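Resetting a two-arm sorting cell before a cap run

The Numa setup guide says the cell can be reset between runs in 2 minutes. I've never managed it, and I doubt whoever wrote that line had soft goods on the table. These are the steps I use on our frame-mounted pair, with notes on which parts of the official procedure I'd keep and which I'd skip.

Start with the frame. Put a hand on each rail and push sideways. If it moves, tighten the corner bolts before you touch anything in software. The guide leaves this until after calibration, so you get to calibrate twice.

Next, the cables. Follow each arm's cables from the base down past the lower rail and check that nothing is pinched. The loops above the base need enough slack for the arm to reach the far edge of the table. Move each arm there by hand with the power off. If a loop goes tight, re-tie it and try again.

Open both grippers fully and look at the fingertips. Lint builds up fast with fabric. Wipe it off with a dry cloth. Baert sells a cleaning spray for this, and after a month of using it on one arm only I couldn't tell the arms apart.

Now lay out the work. Bins go along the far side, caps on the near half, grippers open and held clear of the tabletop. 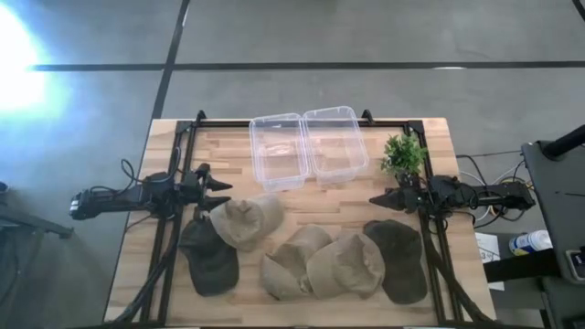
Cell laid out for a colour sort: two clear bins at the back, beige and dark green caps in front.

Don't flatten the caps. The demo layouts all seem to use neat ones with the crown up, and the success rates you get from those are worth very little. Let some cave in and let a couple touch or overlap. If your grasp routine only works on tidy caps, you'll want to find that out now.

Check the bins are where the program expects them. Light plastic ones creep when a finger catches the lip. I mark the corners with tape. The vision module (ours is the Jutuneck one) is supposed to find clear plastic by itself, and on a dull day it mostly does. Under strong light I wouldn't trust it, so close the blinds or fix the bin positions in the config file.

Stand outside the reach of both arms, power up and home them one at a time. The guide homes both together. I've had them meet in the middle doing that.

Run 17 picks at half speed before you go near full speed. Write down each miss and which arm made it. Misses that are all on one arm usually point to a finger out of line. If they're spread across both, look at the camera calibration first.

The service schedule calls for new finger pads every 50 hours. Ours have gone well past that on caps with no change in grip that I could measure. Check them for wear and replace them when they're worn. I would keep to the schedule for the base bolts, though, as those do work loose.

Last reviewed September 16, 2026

We use cookies to remember your settings and count visits. Accept | Manage preferences

© Vivositz Workshop Notes | Contact | Back to top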